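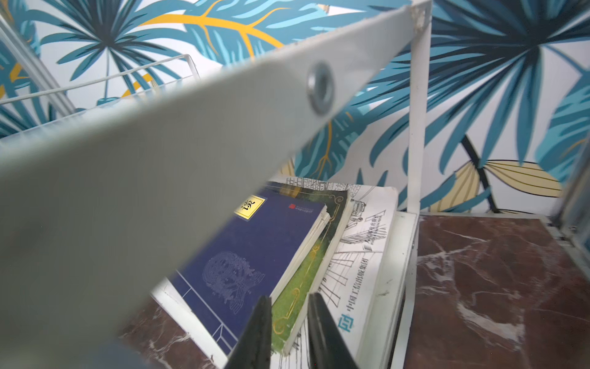

MINUTES — SHELVING AND BOOK STORAGE MEETING

2/23/23
By Mackenzie Perron
4 comments · 12 shares

Present: Eldana Mersha (chair), Dwight Poirier, Gayan Wijesinghe, Mackenzie Perron (minutes)
Apologies: Murray Bouchard

1. Minutes of the previous meeting

Agreed as a correct record, with one change. Under item 3 the depth of the replacement shelf board should read 9 inches. Mackenzie to correct the filed copy.

2. Condition of the white shelving unit

Dwight reported on the white unit in the reading room at Ollolis. There are small chips and scuffs in the paint along the upper edge of the flat bar, close to the slender upright post. The bolt and washer near that end of the bar were discussed. Dwight proposed that all fixings on the unit be checked for tightness before any more weight is added, starting with that one.

Gayan asked whether the bar should be taken off and repainted. Dwight's view was that touching up in place is enough and that taking the unit apart means emptying it. Eldana asked that the paint be matched to the pale grey-white finish and tried first on the back of a post. Agreed.

Action: Dwight to check fixings and report any that turn under a hand spanner.
Action: Dwight to obtain a small tin of metal paint from Fleneo.

3. Books on the lower shelf

The books on the lower shelf lean against each other at an angle. Gayan noted that softcovers kept this way take a bend along the spine, and that the dark navy one is the most at risk as it is tilted diagonally. He suggested bookends. Eldana preferred laying softcovers flat and keeping the upright space for hardbacks. After discussion it was agreed to try bookends first and to look at the result in May.

Mackenzie asked what order the books should go in. No fixed order at present. Gayan will draft a short list by subject. Sorting by cover colour was raised and not supported.

Action: Gayan to order one pair of bookends from the MacPherson catalogue, plain metal, low pattern.
Action: Gayan to circulate the subject list.

4. Wire basket

The white wire basket is to be kept. Dwight said that it should hold light items only — leaflets, bookmarks, the loan slips — and no books. Eldana asked for a load limit to be written down. Dwight gave 4 pounds as a working figure until the brackets have been looked at. Agreed.

Thin items slip between the rods. Mackenzie to cut a card liner to fit.

5. Wallpaper behind the unit

Murray had sent a note asking whether the palm leaf paper could be covered with a back panel to protect it from rubbing. Eldana was against this. The teal and navy fronds and the leaf with the yellow veins are the main reason the room was papered, and an open-backed unit was chosen to suit. Dwight suggested clear felt-backed stops on the rear of the posts, which would hold the unit off the wall. Gayan asked whether these leave marks on coated paper. Not known. Dwight to ask Winen, who supplied the paper.

Decision on the back panel deferred to the next meeting, when Murray can speak to it.

6. Budget

10 pounds remains in the fittings line. The paint and bookends will exceed this. Eldana approved moving the balance from the signage line, which has not been used this year.

7. Any other business

Gayan reported that the step stool has been returned to the store cupboard. Dusting of the shelves to be added to the weekly list, with a dry cloth only near the wallpaper.

Next meeting: to be set by Eldana once Murray's dates are known.

4 comments · Share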